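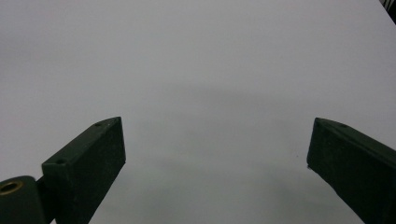 Two dark green gripper fingers, held open over a pale surface.

Witwood Tool Library

The Witwood Tool Library is a neighborhood lending shed in Witwood, on the east side of Villanueva, where residents borrow tools for free and bring them back when they're done (mostly!). I've lived three streets over since before it opened, and I've kept this entry going for the neighborhood wiki, so forgive me if I ramble a little.

History

It started with a hedge trimmer. Dulce Arellano owned the only decent one on Firnov Street, and by the end of one summer it had been through so many garages that she taped a sign-out sheet to her side door. People began leaving other things with her: a post-hole digger, a tile saw, a box of clamps I'm pretty sure were mine. By November her carport was full, and she asked the neighborhood association for a better spot.

They gave her the old pump shed behind the Plustance Street playground, which had a good roof and a terrible floor. We poured a new one over two very long weekends. The money came from a pie sale that brought in $475, and I still think we underpriced the pecan.

Collection

The library now has about 400 items, counting every ladder but not the drill bits, which come and go as they please. Yard tools are the biggest group by far. After those come painting gear, plumbing tools, and a shelf of kitchen things for big gatherings (the tamale steamer is booked solid all through December, so ask early). Chainsaws aren't lent out. We talked about it for most of a spring and the answer was no.

Borrowing

Anyone living in Witwood can join by showing a piece of mail with their address. Loans run 9 days, long enough to cover a weekend on either side if you time it right, and you can renew once by leaving a note in the box. There are no late fees. Zyanya Salinas, who took over the desk when Dulce's knees got bad, will call you instead, and she's so nice about it that you'll drive over that same evening.

Gas tools should come back with an empty tank. Shovels should come back without half your yard on them, please.

Repair nights

Once a month the shed stays open until 9 p.m. for repairs. Bring your lamp or your wobbly chair and sit down with whoever is at the bench. I've had a toaster fixed there and learned to sharpen mower blades, badly at first.

See also

Firnov Street Block Party
Plustance Street Playground
Villanueva Seed Swap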